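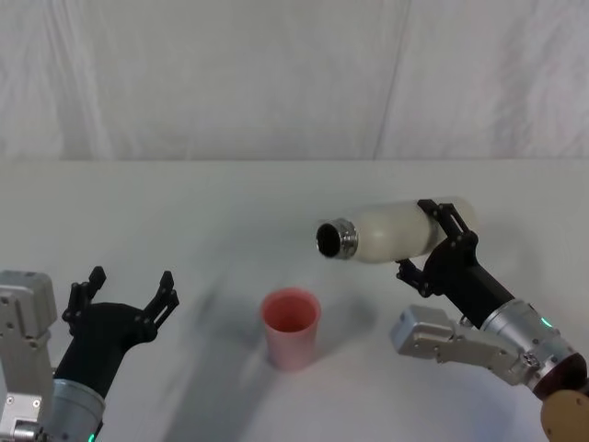

Buvley, August 2025

Today my head was full of small things, a cup and a bottle mostly, and I want to put them on paper before I sleep. My grandmother kept a diary of prices and weather. Mine seems to become a diary of dishes.

The pink cup stood near the middle of the white table this morning, with the white cloth hanging behind it. I had ironed that cloth last night on my bed, because the ironing board is still at my sister's place, and I was rather proud of it. Now I see it has folds and wrinkles again, and one stronger crease on the right side that goes down to the table. Perhaps a bed is too soft for ironing. I will try once more with a damp towel under the cloth, as my mother did with the curtains. Or I will leave it. With so much white the cup looks very pink, and I liked to look at it.

I took the 82 bus and had my breakfast on it, a boiled egg and bread, which I know is not polite. The woman beside me moved her bag. I said sorry and she said it was the smell of the egg she minded, not me. I was thinking about this sentence until my stop.

After that I thought much about bottles. At home I have a dark blue one from Nutora, the shop near the post office, and its cap has started to turn without closing. I have carried it for years. It leaked into my bag in the spring and the library book had to be paid for. So when I see another bottle I look first at the neck and how it is made. 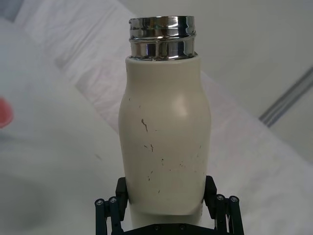
The cream bottle without its cap, with its marks.

It is not a clean bottle, I mean the surface. There are dark scuffs and small specks, most of them in the middle and lower down, and one thin wavy line on the side below the shoulder. The line looks like a river on a school map. I have tried many things on such marks on my own bottle: baking soda, a cut lemon, the white sponge which takes the paint off walls. The soda works a little if you have patience. The lemon only made my kitchen smell nice. A light color shows everything, and still I would choose it for the next one, as I can never find the dark blue one in the bottom of my bag.

The metal neck is the part I like. It shines very bright, almost too much for the rest of the bottle, like new shoes with old trousers.

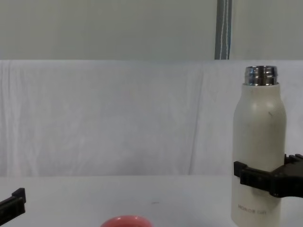

Fouzia Mengal

I put my name in the middle of the page because I was testing the new pen. It writes thicker than the old one, and the F looks proud. The pen is from Ellitz, a present from the evening class, and I had promised to use it only for letters. But who do I write letters to?

Near the bottom of the bottle there is small grey printing. I could read HONOR, and then a shorter and smaller word which I could not read. When I was learning English I wrote this word with U for a long time, and my teacher here put a small red circle around the U each time. She never said anything about it. I was a little sad when the circles stopped.

At lunch I had the rice from yesterday with yogurt. I called Nautiyal, the repair shop, about the kettle, and they said October for the new part. October, for a kettle! I will boil water in the small pan until then. It is slower and I always forget it, so maybe I must buy a timer also, and then the repair is not so cheap anymore.

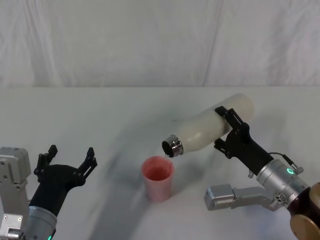
3 min read

The blog puts this line by itself when I copy my pages into it, and I don't know how to take it away. It is also not true, my sister needs ten minutes and then she calls me to correct something.

I want to remember the pouring. The bottle was tilted with its mouth to the left and a little down, and only a thin trickle came out, straight into the pink cup. Trickle is word 1264 in my notebook. I learned it from a song and had never had a good use for it before today. In my first language we have one word for this and for the sound of it together.

In the cup it was reddish pink, filled only part of the way, and you could see it through the open top of the cup. It made me want the rose syrup my aunt mixed for us with cold milk. She poured from very high, to make foam, and the oilcloth was always sticky after. I pour low and slow. I think I have her hands but not her courage.

Tomorrow I must buy eggs, yogurt and a sponge, ask at Nutora if they sell the caps separately, and get my ironing board back. The window is open and somebody below is washing plates, very late — it is a nice sound. I will leave the pan in the sink tonight.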